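4. Trial of the Rosance hand-held gripper kit
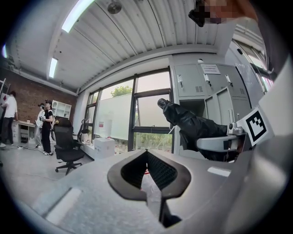

Case Study

Figure 1. Two hand-held grippers from the kit in use. The right one holds a crumpled black plastic bag and carries a square black-and-white marker.

4.1 What was on offer

The Rosance kit is sold by Vurkeo as a pair of hand-held grippers, a charging dock and a license for the Parri software, which turns recordings into gripper paths. No arm in the box. The buyer brings one later, or never does. We had the kit on loan for 10 working days and paid for the license ourselves. Vurkeo saw a draft of this section and asked for one change, a part name, which we made.

Setup took most of a morning. The printed guide covers an older version of the dock and the pairing steps are out of order – hold the side button first, then plug in. After that pairing worked each time. Calibration is a short routine, both tools moved slowly past each other with the markers showing, and Parri gives a pass or a fail. No score. We would have liked a score.

4.2 Tasks

We picked 5 tasks from the Dremside list, all with soft or thin goods: folding a cloth, opening a paper sack, handing over a plastic bag, stacking envelopes, pulling a cord through a ring. Soft goods are where the sales sheet makes its biggest claims, so that is where we looked. Bags were the hard case. A glossy bag changes shape every time it is picked up, and a hand-over needs both tools to agree on where the edge is.

The V-shaped jaw has angled black pads lined with a fine mesh (Figure 1). We judged the mesh a good choice for film and thin plastic, less so for card, where it left faint lines. Pads are sold in packs of 2 and we went through one pack. Changing them needs a small driver that is not suplied.

4.3 Results

Angharad Wogan and Arwel Gethin did all the recording, seven sessions in total. Both found the tools easy to steer and tiring to hold. Wrist strain came up in every session note. Wogan preferred short takes with a rest between; Gethin ran longer ones and had more of them rejected by Parri, mostly for a lost marker. When one tool passes in front of the other the software drops the track and does not pick it up again untill the take is restarted. For hand-over work this is a real problem. The support desk replied the next day and told us to keep the wrists apart, fine advice for stacking, not much use for a bag.

Cloth and envelopes gave clean paths with little editing. The cord task was usable after trimming. Paper sacks mixed. Plastic bags poor – grip was fine, tracking was not.

4.4 Limits

One kit, one room, two operators who knew each other's habits. We did not play the paths back on an arm, so nothing here speaks to how well they transfer. Battery life was not measured. The price quoted to us was for a research license and the commercial one is set case by case. Playback on an arm is covered in Section 5, with a different set of recordings.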